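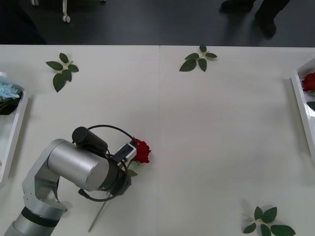
pellitory_wall

Can someone talk me through the "greener than cut flowers" business? I keep seeing it on artificial stems and I don't believe it, or at least I don't believe anyone has checked.

What set me off was a card in the window of Ferrand, the home shop near me. Fake flowers are the sustainable choice, it said, with no water wasted, no air miles and nothing in the bin. The small label on the stems said polyester, plastic and wire. I asked at the till what it was being compared with and got told "normal flowers". Normal how? Flown in, grown under heated glass or cut from my mum's garden? Those can't all be the same.

They're £9 a stem for the big roses, so I'd like to know if I'm paying for a flower or for the card.

79 shares

tidewrack

You're paying for the card. They've never had to back it up, so why wouldn't they print it?

To be fair to them there's a version of it that could be right. If you buy a bunch of imported roses every week and you swap that for one fake bunch you keep for years, you've probably come out ahead. But who does that? People I know with fake flowers buy real ones as well. Then they get bored of the fake ones and buy different fake ones.

hobnail

I do that, thanks. Bought mine when we moved in and they've been on the landing ever since. I don't buy cut flowers at all now, the cat eats them. Not everybody is swapping them out every spring to match the cushions.

pellitory_wall

Fair enough, and I'm not having a go at people who own them. I've got a few. It's the claim I mind. "Lasts for years" is doing all the work and it depends entirely on you keeping them, which the shop would rather you didn't, going by the autumn range they had out in August.

And the wire bothers me. You can't recycle a stem that's fabric glued to plastic round a wire. I rang the council and they said general waste, no hesitation. So "nothing in the bin" means nothing in the bin yet.

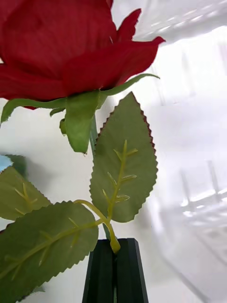

tidewrack

Same answer from ours. I also tried the take-back scheme that Osus advertise on their website, where you post your old stems in and get money off. You pay the postage, the money off only counts on a full-price order, and when I asked where the old ones went they said "our recycling partner" and wouldn't say who. I asked again and they sent me the discount code a second time.

gorse_and_gravel

I grow cut flowers for a living, on a small scale, so take this with whatever salt you like. The comparison annoys me from the other side. Every one of these cards talks as though all real flowers arrive by plane. Mine go 3 miles in the back of a van. But I'm not going to pretend the trade is spotless. Plenty of what's sold as "local" at the market in Telo has come off the same lorries as the supermarket stuff, and the foam people stick them in is plastic anyway.

If somebody wants a thing on a shelf that stays put and never needs touching, buy the fake one and look after it. Just don't tell me it's saving the planet.

hobnail

See, that I can agree with. Though I'd say the growers' cards are as bad. "Seasonal" on tulips in November?

gorse_and_gravel

Not mine, but yes, I've seen it.

brackenshaw

I think you're all being a bit harsh. Surely somebody buying one thing and keeping it is better than somebody buying fifty things and binning them? Does it matter if the shop is smug about it? I bought the Osus hydrangea and I've been very pleased with it. People ask if it's real.

tidewrack

People are polite.

pellitory_wall

It matters because it's the reason given for the price. I went and looked through the cheap end as well, out of stubbornness. The discount place by the bus station has stems at £3 with no green claims on them whatsoever, and as far as I can tell from the labels they're the same materials. Polyester, plastic, wire. One lot is saving the planet and the other lot is just some flowers.

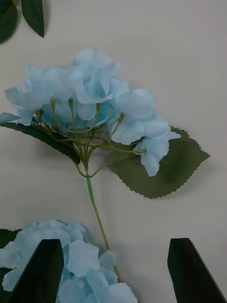
I'm not saying the dear ones aren't nicer to look at. Some are. You can charge more for a better colour, or for leaves that aren't shiny, and I'd have no complaint. Put that on the card. What I don't want is to be told I'm doing good when nobody can tell me what was measured.

I've emailed Ferrand to ask. I'll post whatever comes back.

brackenshaw

Still like mine.

hobnail

Has anyone had any luck cleaning them, by the way? The website says a hairdryer on cold and all that did was move the dust to the skirting board.

gorse_and_gravel

The lady who does the church at Lirnetness shakes hers in a paper bag with salt. Can't vouch for it. Try it on one you don't like first.

pellitory_wall

Ferrand replied, after 5 working days. "Our sustainability statements are based on supplier information." I've asked to see the supplier information. The card was still in the window this morning.

Last updated: August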